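3.2 Care of garments between wearings

The second group of questions concerned what happens to a sports garment after it is used. Most studies on clothing lifetime look at the washing machine, its temperature and its program. Much less is written on the short period between washing and storage, although our respondents spoke about it often. Of the 288 households which returned the questionnaire, 37 gave a written comment on this point, and we discuss these comments separately in Section 4.

Folding was named more often than hanging. Several respondents explained that a printed shirt should not be folded across the letters, and that they had learned this rule from a parent or from a team. White garments were treated with more attention than dark ones and were more often kept apart from the other laundry.

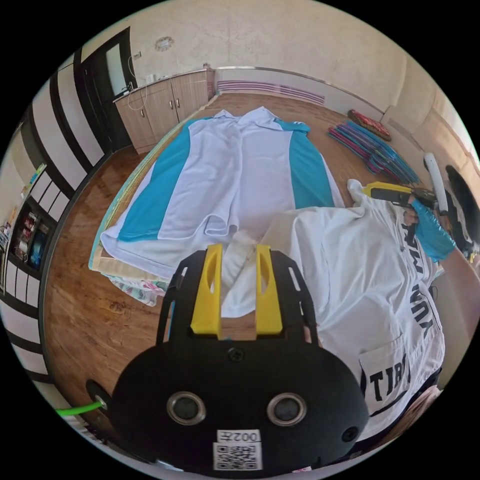
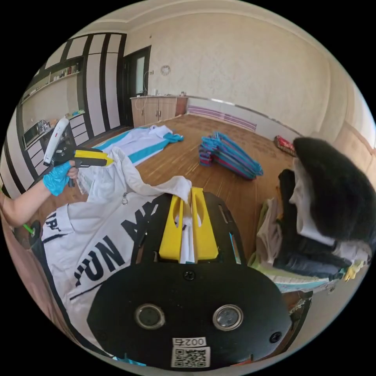

Figure 2. White garments laid out flat.
Photographs: Maja Bednarek

We did not find a clear relation between the price of the garment and the care given to it. A shirt from a local club in Zakham could be kept for many years, while a more expensive one was passed on after two seasons. What seems to matter is the memory connected with the garment, and also the space in the home. Respondents with a small wardrobe told us that they fold everything, including items for which they would prefer a hanger.

One limit of the data should be mentioned. The questionnaire was sent in December, when outdoor training is rare, and the answers may therefore describe storage better than daily use.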